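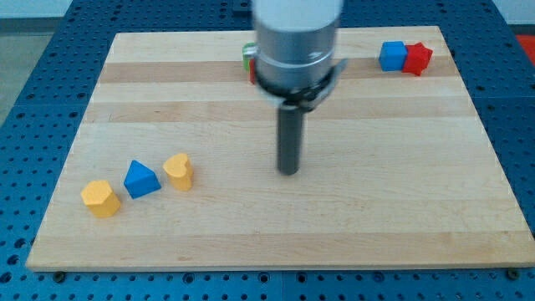
Slide 1: Clulik arm over the maple board, colored blocks in play

Okay, hi everybody. Leave this slide up while people find seats.

So I've had the Clulik kit on my bench since January, and I want to talk about what you get for the money. Hendton sells it at $1,480, arm not included. Say that part twice, people always miss it!

What's in the crate: the rod tool, the mounting collar, a set of blocks, the Erniva control software and a license for 2 machines. I paid for mine, by the way.

Point at the rod. It has no fingers, so all it does is push. I was grumpy about that for a week (I wanted to stack things) and then I got into it. Pushing a star next to a cube is a lot harder than it sounds, and the heart is worse, it swings around on you.

Setup took me 43 minutes with the manual open. The Bíró plugin took a whole evening, ugh. Ask who here has used Bíró, wait for groans.

Stuff I like: the software picks up where it left off after a stop, and swapping the tool is quick. Stuff I don't: the manual skips calibration completely, and support answered me after 4 days.

Skip the pricing table if it's past 3:30.

Would I buy it again? For a teaching lab, yes. For a shop floor, no, get something that can grip. Next slide is the calibration video, check the sound is OFF before clicking.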